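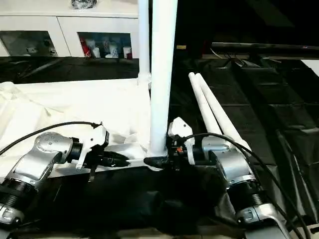 Sigrún Hafstein wrote after the July update that her cell stopped with fault 43 on almost every second pole, and that clearing the fault only made the arm pull harder. Her report is the reason that this section was rewritten.

6.4 Fault 43: gripper holds, arm can not release

Fault 43 means that the arm measures a side load while the gripper is closed. In frame assembly with the Nedura kit, the usual cause is a pole which stands crooked in its fitting. The gripper holds the fitting, the pole pushes against it, and the controller stops all motion.

CAUTION: Do not press Clear before the load is removed. From version 300 of the Candside controller, Clear starts the last motion again. The arm can move suddenly and the pole can fall.

Releasing the load

1. Press the stop button. Wait until the status light is steady.

2. Stand at the side of the table, never between the two arms. A second person should hold the pole at chest height.

3. Check that no cable is pulled tight at the wrist. If it is tight, do not move the arm by hand. Go to section 6.6.

4. Open the Load page. If the value is more than 200, call Beaudoin service and leave the gripper closed.

5. If the value is lower, let the second person bring the pole slowly upright. The value should go down. It does not need to reach zero.

6. Look at the corner where the gripper holds the frame. The fingers must sit under the corner and the pole must go straight into its place.
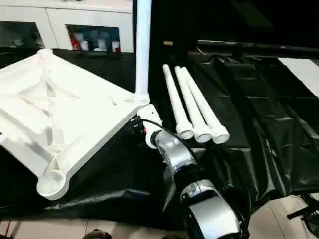

7. Choose Open Slowly — not Open — and keep a hand on the frame.

8. When the gripper is free, move the arm to the park position and press Clear.

Note: The cover sheet on the table can slide under the frame and give the same fault. Pull it flat before you start again. At our test site in Prastness we fix it with tape on the back side.

If the fault returns

Run one cycle with speed set to Low and without the pole. If fault 43 still comes, the force sensor has probably lost its zero position. Do the zero procedure in section 7.2, then write the fault and the time of day in the service log.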